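Progress report, packing and sorting room, Clumodstead
To: Impi Aaltonen
Period: to end of July

Impi, sorry this is short in places, writing it between deliveries. Spreadsheet follows separately once Tekis sends the last invoice.

Where we are

Room has been in use all month. Walls painted, the second one needed another coat, done. Lighting fixed over the back half. The sink is still not connected, plumber has been twice and wants a part. I've moved that line from "July" to "open" in the plan and will leave it there until I see water come out of it.

Toy bags: 63 packed and handed over against the 60 in the grant letter, so that target is met. Kids' kitchen sets: 31 packed, target was 40. Short on those, see below.

Sorting

Donations still come in mixed. Boxes from the Tillari shop are the best, somebody there goes through them first. Everything else gets tipped out, checked for cracks and small loose parts, wiped, then put with its own kind. Small pieces are the slow bit. Rings and stackers and play food all end up in the same box and then a set turns out to be one short and waits on the shelf for a match. We have 15 incomplete sets waiting right now. I would rather hold them another month than send them out with peices missing.

Changed one thing: small items no longer go straight into the big boxes. They get bagged at the table first, one bag per set, and the bag goes in the box. Fewer strays on the floor, and the people at the other end can see what they've got without unpacking the lot.

Bags

We switched to the see-through carrier type with handles. The old paper ones split at the bottom when anything with a corner went in. The new ones are thin and stick to themselves, so getting them open takes longer than filling them. Best way so far is lay the bag flat, get hold of the top near the handles, open it up, then put things in.

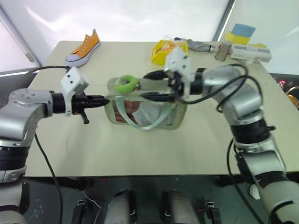

Cost per bag is a bit higher than budgeted but we were throwing out so many torn paper ones that it comes out close to even. Väisänen can do a better price on a bigger order. I'd like your OK on that before August, a yes by email is fine. Storage is not a problem, they fold to nothing.

Labels go on after the bag is tied. Tried it before, the label creases and the age range can't be read. Same label sheet as last time, except I have made the type larger.

Kitchen sets

Why we're behind: not enough plates and cups of the same size, plenty of everything else. Put a note up at Tillari asking for them, and the school at Clumodstead is doing a collection when term starts. If that brings in what it did last year we catch up in September. If not I'd suggest we drop the plates from the set list and call it a cooking set. Need to know if the grant wording allows that, could you check?

Money

Shelving came in under. Paint over, because of the extra coat. Tekis charged delivery twice and has agreed to credit one, not seen it yet. Nothing spent from contingency. Twenty percent of the consumables line is left, most of that will go on the bags if you say yes.

Problems / open

- Sink, as above
- Back door sticks, have to lift it to get boxes through
- Need 20 more of the shallow crates, the deep ones get overfilled and then nobody can lift them
- Collection slot is 4 pm and that's too early, we're still tying bags. Have asked for 5

Next month

Finish the incomplete sets. Get the sink sorted. Start on books, which need thier own shelf and a dry corner. Short stock check before the school donations arrive, so we know what to ask for.

Receipts are in the blue folder if you want to go through them when you visit. Call before 9 if you need me, after that I'm in the packing room and don't hear the phone.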